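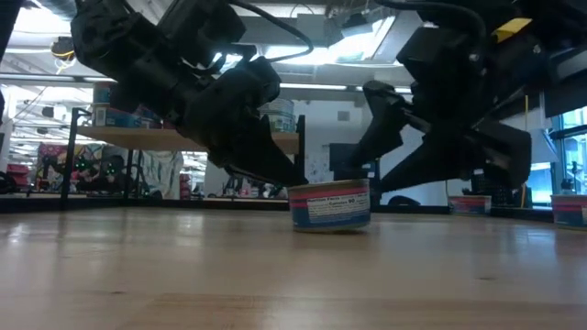 Tarcísio Andrade wrote to object that a person who teaches by remote control ends up teaching his own hesitations, and that eight clean demonstrations are worth more than forty nervous ones. I have considered the remark at some length and am inclined to accept the first half of it.

2023-07-26
Posted by the author of Notes from Gastetcombe

The Karkance exercises concern the handling of short cans with two arms. The operator guides both arms remotely, and the record of each attempt becomes material for training. My earlier post recommended that new operators complete 40 attempts before any were reviewed. I now consider that figure poorly chosen. An operator who pauses above the rim on the first attempt will generally pause there on the last, and the robot has no means of knowing that the pause was doubt.

We use cookies to improve your visit. By continuing to browse, you accept our cookie policy.

The revised practice is to review after every 8 attempts, with
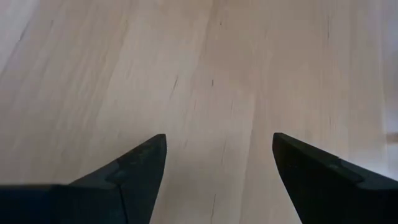 particular attention to the approach and to how far the fingers are opened before they come down. Attempts containing a stop of more than 3 seconds are set aside and kept separately. They are not deleted, as Arruda wishes to study them in November.

On the second half of Mr. Andrade's objection I remain undecided. The Flodotgate notes favor the larger number, and I have yet to compare the two sets myself.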